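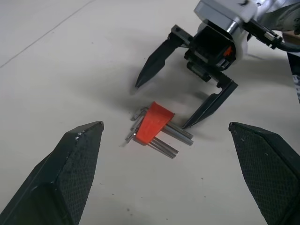
件名:Re: [双腕作業安全ML] 手工具の受け渡し作業に関する運用基準(改訂案)について

会員各位

運用基準検討部会のアニサ・スタントです。
改訂案に対し、ベバリー・ネピア様より下記のご意見を頂戴いたしました。部会での検討結果を、引用に続けてご回答申し上げます。

> 5/11/21、Beverley Nepia 様のメッセージ:
> 部会の皆様
>
> Nepia のネピアです。改訂案の第3章(二つのグリッパーが同一の工具に接近する作業)を拝読しました。趣旨には賛成いたしますが、次の点についてご見解を伺いたく存じます。
>
> (1) 「把持中の側が優先権を有する」とありますが、双方の指が開いたまま対象物に接近している場合、優先権はどちらにあるのでしょうか。
>
> (2) 六角レンチセットのように、ホルダーから長さの異なる軸が突き出た工具では、把持位置を「工具の中央」とする規定では不十分と思われます。弊社の現場では、ホルダーをつかむ担当者と、長い軸をつかむ担当者とに分かれております。
>
> (3) 指先の摩耗について、点検周期の定めはありますが、交換の判断基準が見当たりません。滑り止め加工の面に小さな傷がある程度で交換すべきか、現場では判断に迷っております。
>
> (4) 作業面の清掃は、始業時のみでよろしいでしょうか。

以下、順にご回答いたします。

(1)について
ご指摘のとおり、改訂案の文言では、いずれの側も把持に至っていない状態が規定から漏れておりました。次のとおり条文を追加いたします。

「3.4 双方が未把持の場合、作業指示書において先行側と定めたグリッパーのみが、対象物への最終接近を行うことができる。後行側は、先行側の把持が確認されるまで、指を開いた状態で待機位置にとどまるものとする。先行側の定めがない作業指示書は、これを無効とする。」

待機位置の距離については一律の数値を設けず、各事業所が工具の種類ごとに定め、作業指示書に記載することといたします。Kirkberg のランギ・カースレイク委員からは数値を明記すべきとの意見もございましたが、指の形状が事業所により異なるため、今回は見送りました。同委員の意見は議事録に付記しております。

(2)について
「工具の中央」の語を削除し、「保持具を有する工具にあっては保持具の本体、保持具のない工具にあっては最も太い部分」に改めます。軸の部分を把持してよいのは、受け取る側が保持具を確実に把持したのち、引き抜き作業を行う場合に限ります。あわせて、置き方により軸の向きが変わる工具については、接近の前に手首カメラの映像で向きを確認する手順を設けます。

(3)について
外観上の擦れや塗装の剥がれのみをもって交換を求めることはいたしません。判断は保持試験の結果によるものとし、基準の試験片を所定の回数保持して一度でも滑落した場合、左右の指を一組として交換してください。片側のみの交換は認められません。部会では Dramitz 試験場において61組の指を対象に試験を行いましたが、目視の判定と試験結果とが一致しない例があり、目視を主たる基準とすることは適当でないと判断いたしました。試験報告書(資料番号2901)は、事務局にご請求ください。

(4)について
始業時に加え、作業対象の工具を変更する都度といたします。明るい色の作業面では、細かなごみが映像上の認識に影響を及ぼすおそれがあります。清掃の際は、両腕を退避位置に移し、動作許可を解除したうえで行ってください。停止ボタンを押しただけの状態での立ち入りは、従来どおり禁止といたします。

なお、Trekness のジェンギズ・ウシュク様より別途お問い合わせのありました記録様式につきましては、様式181号を引き続きご使用いただけます。先行側・後行側の欄は、新様式の配布までの間、備考欄にご記入ください。

修正後の条文は、8月の部会に諮ったうえで確定する予定です。追加のご意見は本メーリングリスト宛てにお送りください。個別の作業指示書に関するご相談は、事務局のアイラ・フェアウェザーが承ります。事業所名と対象工具を明記のうえ、ご連絡くださいますようお願い申し上げます。

以上、よろしくお願い申し上げます。

運用基準検討部会
アニサ・スタント(Anisa Sutanto)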